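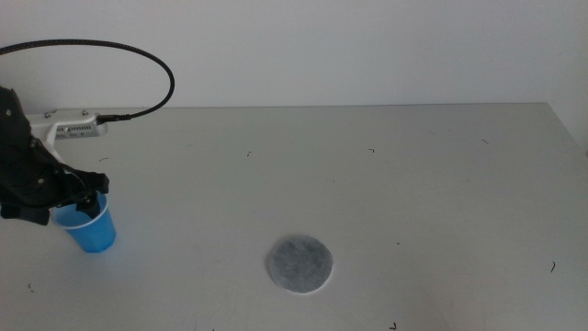 关于 Huvo

Huvo 是一家做一次性杯子和配套用品的公司，办公室在 Plemcombe，仓库在 Vundside。我们的客户大多是学校食堂、社区活动中心、体育俱乐部、小型会议场地和办活动的公司，也有一部分是零售店和个人。公司规模不大，产品目录也不厚，主要就是杯子，加上杯盖、搅拌棒、杯架和少量餐桌用品。

公司由 Farzana Bhattacharjee 创办。她之前在一家餐饮供应商做采购，负责给宴会和食堂配一次性用品，做了很多年。当时市面上的杯子种类不少，但同一个货号前后两批的手感经常不一样，杯壁有厚有薄，杯口有时候毛糙，客户投诉以后供应商往往只补一箱货，问题留到下一批。Farzana 后来决定自己做这门生意，只进少数几个款式，每一批都开箱检查，查完再上架。

Chaminda Bhuiyan 在公司成立后不久加入，现在负责仓库、验货和配送。两个人的分工一直没有大的变化：Farzana 管采购、报价和客户，Chaminda 管货。

我们卖什么

目录里卖得最多的是 Do 系列塑料杯。Do 系列是上宽下窄的普通锥形杯，杯口向外卷边，能一个套一个地叠放，适合装冷饮、果汁和水。蓝色半透明、白色卷边的那一款是最早进的，到现在也还是订得最多的。后来陆续加了透明款、绿色款和不透明的白色款，黄色款进过两批，卖得慢，已经停了。

除了 Do 系列，目录里还有这些东西：

单层纸杯和双层纸杯，用来装热饮
小号试饮杯，超市和饮料店做试喝用得比较多
平盖和拱形盖，平盖有带吸管孔和不带吸管孔两种
木制搅拌棒，独立纸包装或散装
桌面杯架和壁挂取杯器
一次性桌布，成卷出售
纸巾和湿巾

我们不卖一次性刀叉，也不卖餐盒。以前卖过一段时间的餐盒，占地方，型号又多，仓库放不下，后来就把这块业务让给了别家。有客户需要的话，我们可以推荐同行，但是订单要自己和对方谈。

关于杯口

杯子最容易出问题的地方是杯口。卷边卷得好，杯口摸上去是圆的，喝的时候不刮嘴，拿起来的时候杯壁也撑得住。卷边卷得松，手指一捏，杯口就会变成椭圆形，装了水以后尤其明显。卷边要是有一小段没有卷上，那一段会翘起来，薄薄的一条，很容易裂。

所以验货的时候杯口是第一个看的。从每箱里抽出几条，先看侧面，叠在一起的杯口应该间距均匀，有一圈突出来就说明那一只的卷边有问题。接着一只一只拿出来，用手指沿着杯口转一圈，再捏住杯口上部提起来，看杯身有没有明显变形。最后装水放在桌上，等一段时间，拿开以后看桌面有没有水印。

验货用的桌面是浅色的。深色桌面上看不清水印，也看不清半透明杯子的底部，颜色有没有发花、有没有杂质，放在浅色台面上比较容易分辨。

关于颜色

半透明的杯子有一个特点：同一只杯子，不同位置看起来颜色深浅不同。光线从杯壁透过去的地方浅一些，手握着的地方或者几层叠在一起的地方深一些。一整条蓝色杯子叠着的时候颜色接近深蓝，拆出来单独放一只，颜色就亮得多。有的客户收到货以后打电话来说颜色和样品不一样，多半是拿一整条去和单只的样品比。请拆一只出来，放在同样的光线下再看。

批次之间确实会有轻微色差，这一点我们没有办法完全避免。如果活动对颜色要求比较严格，比如要和桌布、横幅配成一套，下单时请写上“同批次”，仓库会尽量从同一批里配货。数量很大的时候不一定配得齐，配不齐会先通知，客户同意以后再发。

白色卷边的颜色比较稳定，这么多批下来很少有人提过意见。

关于叠放和取杯

锥形杯可以叠放，节省地方，但是叠得太紧就不好分开。夏天仓库温度高，杯子又压在下面的时候，这个问题会更多。我们的做法是成条装箱，箱子竖着放，杯口朝同一个方向，堆放高度按箱子上的标记，不往上多加。

到了客户那里，建议按下面的办法存放和使用：

箱子放在阴凉的地方，不要靠着暖气或者朝南的窗户。
箱子上面不要压重物，也不要当凳子坐。
拆袋的时候从袋口撕开，留下的袋子可以套回去防灰。
取杯时一只手托住整条，另一只手捏住最外面那只的杯口下方，稍微转一下再拔。
遇到两只粘在一起的，轻轻捏一下外面那只的底部，让空气进去，不要硬拽。
取出来的杯子杯口朝上放在桌面上备用，时间长的话倒扣在干净的托盘里。

杯架和取杯器也是按 Do 系列的口径选的。用别家的杯子不一定合适，口径小了会一次掉下来两三只，口径大了会卡住。如果手里已经有取杯器，想换成我们的杯子，请先要样品试一试，不要直接订整箱。

关于使用

Do 系列只用来装冷饮和常温的饮料。热茶、热咖啡、热汤请用双层纸杯。每年都有客户问能不能装热水，答案一直没有变过，箱子侧面也印着。微波炉同样不可以用。

Do 系列也有人买去做别的事情。小学美术课用来洗笔，幼儿园用来种豆子，有一家缝纫店用来分装纽扣，还有体育俱乐部把杯子倒过来摆在场地上当标记。这些用法都没有问题，只是用过以后不要再拿来喝水。学校采购的时候如果是做手工用，可以问一下有没有外箱破损的货，杯子本身完好，只是纸箱压坏了或者受过潮，价格会低一些。这种货不是每个月都有，也不能挑颜色。

社区活动用杯子，最常见的情况是杯子拿混了，喝到一半放下，回来认不出是哪一只，只好再拿一只新的。桌上放一支油性笔，让大家在杯身上写名字，用量能省不少。白色款最好写，蓝色半透明款用黑色笔写也看得清楚，绿色款稍微差一点。写的时候杯子外壁要擦干，装了冰的饮料杯外面有水珠，笔写不上去。

包装和数量

Do 系列的小包装是一袋 100 只，适合小型活动和零售店。整箱是 1,000 只，食堂和会议场地一般订整箱。小包装和整箱里的杯子是同一批货，没有区别，只是袋子不同：零售用的袋子印了条形码和使用说明，整箱里的袋子是透明的，没有印字。

一个活动要备多少杯子，取决于时间长短、天气和有没有续杯的地方，我们只能给一个大概的思路。半天以内的室内会议，按人数备，再多拿一袋就够了。户外活动用量会大很多，天热的时候有人一会儿就拿一只新的。带孩子的活动用量最大，杯子会被拿去玩水、装沙子、搭塔，请多备一些，剩下的封好袋口，下次可以接着用。

没有拆封的整箱可以退，已经拆封的小包装不退。退货请在收到货以后尽早联系，运费由客户承担。如果是我们发错了货或者货有质量问题，运费由我们出，也不用先把货寄回来，拍几张照片发过来就可以，杯口和箱子侧面的批号各拍一张。

批号

每一箱的侧面都贴着一张标签，上面有货号、颜色和批号。批号是我们自己编的，和工厂的编号不同。编号的办法很简单，每到一批货就往下排一个数。到目前为止最新的一批 Do 系列是 336 号。

批号登记在仓库的本子上，也录在电脑里。本子是 Chaminda 从一开始就在用的，每批一行，写到货的月份、箱数、抽查了哪几箱、有没有问题、有问题怎么处理。后来有了电脑表格，本子也没有停，现在两边一起记。查旧货的时候翻本子比较快，特别是那些在备注里写了字的批次，比如“杯口偏软，降价出”“底部有气泡，退回”“颜色偏深，给学校”。

客户来电话问某一箱货的情况，报批号就可以。没有批号也能查，只是慢一些，要从发货单往回找。

Vundside 的仓库

仓库在 Vundside，原来是一间家具店的库房，层高比较高，地面平整，装卸口对着后面的路。杯子很轻，但是占地方，一车货卸下来，重量没有多少，能堆满半面墙。租下来的时候看中的就是层高。

仓库分成几个区域。靠近装卸口的是收货区，新到的货先放在那里，没有验过的箱子不贴标签，不进货架。中间是货架，Do 系列在左边，纸杯在右边，杯盖和小件放在最里面。另外隔出来一小间，放验货桌、电子秤、量杯和样品柜。样品柜里每一批都留几只，用纸条标上批号，柜子已经换过一次大的。

纸杯怕潮，放在货架上层，地面上不放纸制品。有一年冬天屋顶漏过水，湿了几箱双层纸杯，从那以后上层货架顶上加了一层防水布，屋顶也重新修过。塑料杯不怕潮，但纸箱怕，箱子一软，下面的杯子就容易压扁，所以 Do 系列也用垫板垫起来放。

仓库可以自提。自提请提前打电话，到了以后在装卸口按铃。小轿车后座放倒可以放几箱，具体看车型。下雨天请自带一块布或者塑料膜，我们有旧纸箱和胶带可以用，防雨的东西不一定每次都有。

仓库每年 8 月盘点一次。盘点期间照常接单，发货会慢一点，急用的请提前下单。

验货的标准

有些客户问过我们按什么标准验货，这里把内部用的办法写出来，供参考。

收到货以后先看外箱。外箱有明显压痕、破洞或者水渍的，单独放到一边，全部拆开看。外箱完好的按比例抽，上下左右各个位置都要抽到，不能只抽最上面的几箱。

拆开以后数一袋。数量不够的，再数两袋，还是不够，整批都要称重。称重比数数快，同一款杯子一袋的重量差别很小，少一两只就看得出来。

看外观。杯身不能有裂纹、黑点和明显的气泡，杯底不能有毛边，杯口一圈要完整。半透明的款式对着光看，颜色深浅要连贯，不能有一块突然发白。

闻气味。刚拆开的袋子会有一点塑料味，敞开放一会儿会散。放了半天还是很重的，不收。

装水。常温水装到接近杯口，放在验货桌上，过一段时间再看。桌面上有水的，不管多少，都算渗漏。

捏杯口。用平时拿杯子的力气，捏住上半部分提起来，空杯捏一次，装水以后再捏一次。这一项没有仪器，靠手，所以尽量由同一个人来做。Chaminda 不在的时候由 Farzana 来做，两个人的手劲不一样，本子上会写明是谁捏的。

配盖。每种颜色抽几只，配上平盖和拱形盖，盖上以后倾斜，看接口处漏不漏。盖子和杯子来自不同的工厂，这一步不能省。

一批货里抽出来的问题超过我们定的范围，整批退回。没有超过的，把有问题的那几袋拿掉，其余上架。拿掉的杯子能用来做手工的就留着给学校，裂了的直接回收。

客户

现在有往来的客户账户是 1,918 个，其中包括一年只订一两次的小客户。有些账户很久没有下单了，我们也没有删掉，过几年又回来订货的情况并不少见，资料留着省得重新登记。

学校和幼儿园是最稳定的一类，开学前集中订货，学期中间补一两次。学校一般需要按采购单开发票，我们接受月结，第一次合作请提供采购单编号和收货人的名字。送货时间可以避开上学和放学的时段，在备注里写明就行。

会议场地和婚宴场地订得多，要求也比较具体，颜色、批次、送货时间都有规定。这类订单由 Farzana 直接跟进。

体育俱乐部主要订整箱的白色款和蓝色款，比赛季订得多，淡季基本没有。俱乐部的仓库通常不大，可以一次下单分几次送，价格按总数算。

零售店订小包装。店里陈列时请不要把袋子挂在太阳直射的橱窗里，时间久了蓝色会变浅。小包装的袋子上有挂孔，承重没有问题，货架上平放也可以，最下面的不要压太多。

个人客户在网站上下单，一袋起订。孩子生日、家庭聚会、院子里烧烤，这类订单量小，大多隔天能发出。

样品

第一次订货的客户可以免费要样品。每种款式给几只，附一张纸写明货号和颜色。样品从正在卖的那一批里拿，和实际发的货是一样的，我们没有另外准备样品专用的杯子。

收到样品以后，建议用自己平时的饮料试，用自己的托盘、杯架和冰块试。曾经有客户样品看着很满意，整箱到了才发现托盘上的圆孔比杯子小一圈，放不进去。托盘的孔径请先量一下，量孔的内侧直径，杯子的尺寸写在目录里，杯口和杯底各有一个数。

不需要的样品不用寄回。

定制印刷

Do 系列的白色款和透明款可以印单色图案，蓝色和绿色半透明款也能印，但只建议印白色或者黑色，其他颜色印在有色的杯壁上会走样。印刷由合作的工厂做，我们负责收稿、核对和验货。

图案请提供矢量文件。文字不要太小，杯身是锥形，印上去以后上边和下边的弧度不同，很细的横线看上去会是弯的。杯口往下留一段不印，喝的时候嘴会碰到，我们不在那个位置上印任何东西。杯底附近也要留一点空，叠放的时候容易磨花。

打样确认以后才开印，确认过的稿子不能再改。印好的杯子不退，数量上允许有少量出入，按实际交货数结算。

用过的杯子

塑料杯能不能回收，各地的规定不同，请以当地的回收要求为准。大多数地方要求杯子里没有残留的饮料，盖子和吸管要分开。活动现场放两个桶，一个倒饮料，一个收杯子，收的时候杯口朝同一个方向叠起来，垃圾袋能少用很多。桶旁边贴一张纸写清楚，比安排人站在那里提醒省事。

Plemcombe 附近的客户可以把用过的 Do 系列杯子送回 Vundside 仓库，我们集中交给回收公司。要求是冲洗过、晾干、叠好，装在袋子或者原来的箱子里。纸杯不收，别家的塑料杯也请不要混在里面，材料不同，混在一起整袋都会被退。送之前请打电话，堆满了的时候要过几天才能收。

这两年问可重复使用的杯子的客户越来越多。我们试过两款硬塑料杯，一款洗几次以后表面发毛，另一款太重，叠起来不稳，都没有进目录。目前还在看别的款式，有合适的会先给老客户寄样品。

价格和付款

价格表每年更新，老客户会收到新的价格表，网站上的价格同步修改。整箱价按数量分档，多种颜色可以合在一起算，Do 系列和纸杯不能合在一起算。

学校、社区中心和登记过的非营利团体有固定折扣，开户时提供登记资料即可，以后下单自动计算，不用每次再写。

付款可以用银行转账或者银行卡。自提也可以当场刷卡。我们不收支票，也不做货到付款。

送货

Plemcombe 和 Vundside 两地由我们自己的车送，其他地方交给货运公司。自己的车每周固定跑几趟，司机会把箱子搬到门口或者一楼的储藏间，不上楼梯。需要送到楼上的，请安排人手接一下，或者提前说明有没有电梯。

收货时请先看箱数，再看外箱。箱子有破损的，在签收单上写一句再签字，不需要当场全部拆开。签收以后发现里面有问题的，也可以联系我们。

货运公司送的订单会发追踪号码。偏远地区和海岛要多等几天，运费按实际收取，下单以后会先报价。

人员

Farzana Bhattacharjee，创办人，负责采购、报价和大客户。供应商的工厂她都去看过，每年至少再去一次，看生产线，也看他们的仓库。定制印刷的稿子最后由她核对。

Chaminda Bhuiyan，负责仓库和验货，也安排送货路线。想知道某一批货的具体情况，或者要问杯架、取杯器和托盘合不合用，找他最直接。

办公室另外有同事负责接单、开票和客服，仓库有长期员工，比赛季和开学前会请几位短工。短工第一天先学拆箱、数袋和贴标签，验货不由短工来做。

招聘信息放在网站的招聘页面上，没有列出来的职位就是目前不招人。仓库的工作要搬箱子，箱子不重，但是一天下来次数很多，也需要爬梯子，应聘前请考虑一下。

参观和来访

客户可以到仓库看货，请提前约时间。仓库里有叉车走动，来访的人要穿平底鞋，在地面画线的范围内走。带孩子来的请在办公室等候，不进货架区。

学校组织参观也可以谈，每次人数不能太多，内容主要是看收货、验货和装车。来过的班级最喜欢装水那一项，验货桌上摆一排杯子，大家围着等看哪只漏。

联系我们

下单、报价和要样品，请用网站上的表格，或者打办公室的电话。问批号、自提和送回用过的杯子，请打仓库的电话。两个号码都在页面底部。

工作时间是上午 9 点到下午 5 点，仓库中午有一小时不接待自提。下班以后的留言第二个工作日回复。

写邮件的时候请在标题里注明客户编号，没有编号的写单位名称。质量问题请附照片和批号，照片在白天靠窗的地方拍比较清楚，半透明的杯子下面垫一张白纸。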